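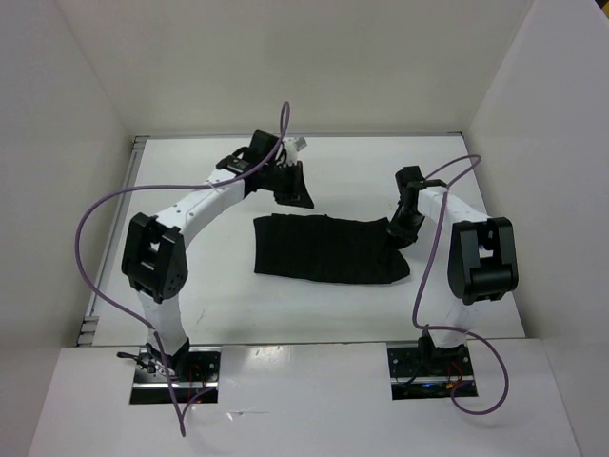 When should a two-arm policy for cloth folding ask for a new plan? In our system the decision depends on how much the cloth outline has moved away from the outline that the planner expected, and a new plan is requested only when this difference stays high for six control steps in a row.

4.2 Replanning from the cloth outline

The planner of Section 3 gives a sequence of fold lines and, for each fold line, a pair of grasp points. In the first version of Irnis these grasp points were computed one time, at the start of the episode, and both arms followed them until the end. This works well for a thick towel. For thin fabric the first fold often shifts the whole piece toward one side, and the second pair of grasp points then falls outside the cloth. Most of the failures in our early trials had this origin.

We therefore added a small monitor process, which we call Sial. It runs in parallel with the arm controllers and receives the segmented outline from the fixed camera (Figure 4). The setup has white walls and a white tabletop, and the test cloth is black, so the segmentation is a simple threshold followed by removal of small regions. The arms are partly black too, and a threshold alone would join a gripper to the cloth when the two are close. We remove the arm pixels by projecting the arm model into the camera view, using the joint angles at the time of exposure. The projected model is made slightly wider than the real links, which also covers small errors in calibration. It does not cover the cables. These are purple and are rejected by color.

Figure 4. Workspace from the fixed camera. The black cloth lies between the two arms, with its right end slightly folded and the right gripper close to it. The left gripper hangs above and slightly behind the cloth.

Let the expected outline be the result of the fold simulator after the current step. Sial computes the area of the symmetric difference between the expected and the observed outline, divided by the area of the expected one. We tried two other measures, the distance between corners and the overlap of bounding boxes. Corners are not reliable when one end of the cloth is folded or narrow, as in Figure 4, and the bounding box reacts too slowly when the cloth only rotates.

The position of the arms causes a second difficulty. When a gripper hangs over the cloth, a part of the outline is hidden -- in the worst case exactly the part that was just moved. Sial keeps the last visible outline for the hidden part and reduces its weight in the measure. If more than half of the outline is hidden, no decision is taken and the counter is not changed. A stricter rule, where the arms retreat before each measurement, was also implemented, but it made the episodes much longer and we did not keep it.

When a new plan is requested, both arms first finish or cancel the current motion. An arm that holds the cloth lowers it to the table before opening the gripper. The planner then starts again from the observed outline. The controllers run at 60 Hz and are not blocked during this time; they hold the last joint target until the new trajectory arrives.

We compared the version with Sial against the open-loop version on 66 episodes each, with the same initial cloth states. The open-loop version completed all the folds in 31 episodes, and the version with Sial in 53. The remaining failures were mainly double grasps, where the gripper closes on two layers. The outline does not change in this case, so the monitor cannot see the error. We return to this point in Section 5, where the Kirnmont grasp classifier is added to the same loop.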